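Speaker notes: Practicing in small rooms
Spring meeting of the Stuslow Piano Teachers' Circle, after the coffee break

Good morning again, and thank you for coming back in so promptly - I know the pastry table out there is hard to leave. (Wait for the door to close.)

I want to talk about the students who don't have a grand piano, or a music room, or a quiet house, because that describes most of mine. I trained in Zamomer, in a conservatory where you signed up for a practice room before breakfast and lost it if you were five minutes late. I thought that was hardship! Then I started teaching and met families with an old upright squeezed between the refrigerator and the back door, and children who learned their scales while somebody ran the blender.

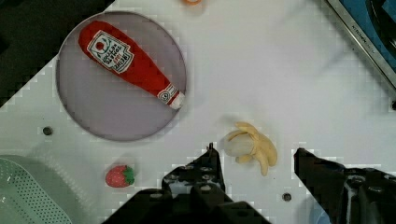 How long should a beginner practice each day?
Sixteen minutes is plenty for the first year, as long as it happens on most days and the child knows before sitting down what those minutes are for.

I picked 16 years ago, more or less out of the air, and I've grown fond of it. It's a little odd, so they remember it. Four minutes of scales, four of the hard spot, and the last eight for the piece itself, played through from start to finish with all its bumps. (Play the opening of the Jalis studies here, right hand alone, first slowly and then at the tempo children always want to take it.)

Did you hear how the left hand isn't missed yet? I let them stay there a good long while. I used to add the left hand in the second lesson, and I'd get back a stiff little march every single time.

(Sip of water. Check the clock. If it's past eleven, skip the story about the page turner and go on to memory work.) 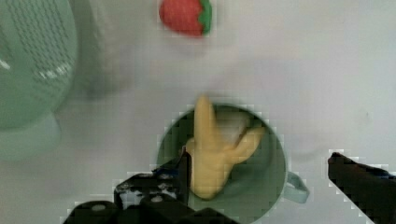
400 words · 2 min read

This next part comes from the handout, so please follow along if you picked one up, and share with your neighbor if you didn't.

Memory work. The Sikder Sonatina is the piece I use, and I must have heard it 2,000 times by now, and I still like the slow movement very much. I ask the student to start from any of the double bars, in any order, away from the keyboard first, singing the top line or just saying the names of the notes. Then we go to the piano. A student who can begin at the third double bar has somewhere to land when the nerves come, and they do come - mine still do, standing up here.

Set the metronome at 100 for the finale and leave it there for a month. Parents will ask you when it gets faster. Smile and tell them soon.

(Play the slow movement, both repeats. Then take questions, and remind everyone that the recital sign-up sheet is by the coats.)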